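4 Data collection

4.1 Task and setup

The task chosen for the project was pick and place of a single small part between the four quarters of a marked work surface. The arm starts from a fixed home pose, moves over the surface, picks up the part from one quarter and sets it down in another. The policy receives the wrist camera view and the joint positions, and outputs joint targets.

Demonstrations were recorded by teleoperation with the Drellero leader arm, driven by the recording software from the earlier Ustesik project. Only two changes were made to that software: failed attempts can now be discarded with one key press, and the start and target quarters are written to the log for each attempt.

4.2 Recording procedure

The target was 200 usable demonstrations. A total of 304 attempts were recorded, of which 83 were rejected during recording or on review. The remaining attempts were trimmed so that each one begins with the first joint movement and ends when the arm is back at home.

An attempt was rejected if the part was dropped, if it was released across a line, or if the operator paused for more than 2 seconds. The last rule was added after the pilot run. Policies trained on the pilot data tended to stop above the part and stay there, which we put down to long pauses in the demonstrations at the same point.

All attempts were made by two operators working in turns. Nana Zakaria recorded the first block and the author the second. The operators differed in style – the first block has slower approaches and fewer corrections near the part. Both blocks were kept in the training set, and the operator is stored as a field in the log so that the effect can be tested later.

4.3 Surface marking

The surface is grey and has little texture, so a wrist camera close to it has few features to work from. Lines of blue painter's tape were laid across it in a cross to give the policy a visible reference and to give the operator a clear boundary for each quarter.
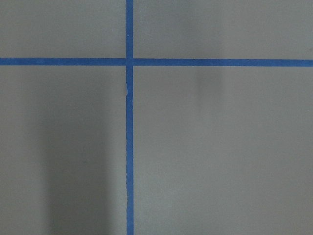 The cross was laid by eye and the lines are not perfectly square to each other. The quarters were never used as a measuring grid, so no correction was applied. A placement was accepted if the part lay wholly inside the target quarter, wherever in the quarter that was.

Lighting was harder to control. Soft shadows fall on the surface and change with the pose of the arm and the time of day. In the pilot run all attempts were made in one sitting, and the resulting policy did poorly when tested under different light. For the main set, recording was spread over several sessions between 22nd April and the middle of May, with the blinds open in some and closed in others. Exposure was fixed at the start of each session.

4.4 Known limits

The start quarters are not evenly covered. The far quarters are less comfortable to reach with the leader arm and were chosen less often by the operators. A random draw of start and target, shown on screen before each attempt, would have avoided this and is recommended for any further recording.

The set contains one part and one surface. Results in section 5 should be read with that in mind. A second surface, as used by Liao at the Bridton lab, was planned but was dropped for lack of time.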